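Speaker notes - "What we learned by letting people in"
Hema Acharya, Nandau, spring meetup

Slide 1. Title

Say hello. Wait for the coffee line to sit down. Thank Tharun Unnithan for the invitation and for the adapter, in that order.

I run the open day at Nandau. I got the job in February by asking who ran the open day. Pause for laugh. If no laugh, move on, there is plenty more where that came from.

Slide 2. Who came

We sent 900 invitations and planned for 40 visitors at a time. Mix of customers, students, neighbors, and one whole family who were looking for the tile showroom and stayed until closing. Be nice about the family. They asked the best questions of the day.

Mention that the groups went in every hour and that the tour had 8 stops. On paper each stop was short. On paper I am also tall.

Slide 3. The sorting bench

This is the stop everybody remembers, so give it time. Two arms, one bench, flat packets. Gray ones and blue ones. The job is to get each color into its own container, and a child of four would find it dull. Explain that dull is the point: a visitor can tell at a glance what "done" looks like, so you don't need a poster.
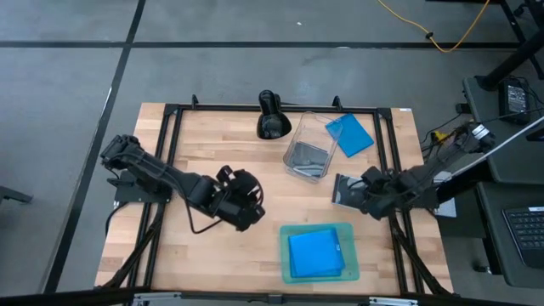
Sorting bench, right arm at a gray packet. Blue in the teal tray, gray in the clear bin.

Point at the blue packet lying beside the clear bin. Visitors always spot that one. Let this audience spot it too, then ask what they would do about it. You will get five answers and one of them will be "use your hand."

Talk about the wait. People expect a robot to move like it does in the movies, and when it takes its time they start coaching it. Abimbola Danladi hosted this stop and kept a list of what people said to the arms. Read out two, no more: "Take your time, sweetheart," and "My brother-in-law drives like that."

Then the serious bit. Abimbola's rule was to stop talking whenever an arm was reaching for something. I fought her on this. I had written a very good script. She was right and the script is now in a drawer.

Slide 4. Where people stand

Ask who here has ever been on a tour and seen mostly the back of someone's jacket. Hands up.

We had drawn up a floor plan with arrows. Visitors do not follow arrows. They go where they can see, and then they stay there. Kamala Devadiga spent the morning moving people along and the afternoon moving the arrows to match the people, and the afternoon went better.
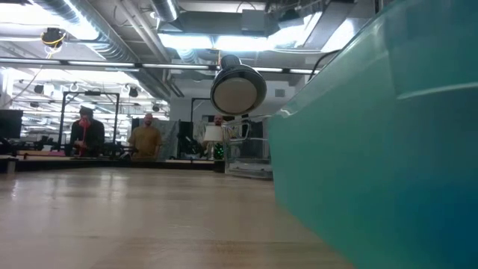 My advice is to go and stand at the far side of your own table before anyone arrives, and look back across it. I had only ever seen our room from the side where the work gets done. From over there you notice how bright the lights are, how much shelf and rack and cable you stopped seeing years ago, and how far away a small packet is. We had rehearsed everything except being a guest.

Slide 5. Questions we got

"Does it get tired?" No, but the host does. Swap hosts at lunch.

"Is it thinking?" Annapurna Menon has a fine answer that takes eleven minutes. Mine is "come back at four and ask Annapurna."

"Whose job is that?" Don't duck this one. Say what the bench is for, say what you don't know, and leave room for them to disagree with you. A few did, and two of them wrote to us later with more to say.

Slide 6. Next time

Fewer stops. Chairs. A sign for the tile showroom.

Skemotley have asked to see our host notes before their own open day. They can have them - Abimbola's version, without my script.

Take questions. If it goes quiet, ask Tharun how long we have the room.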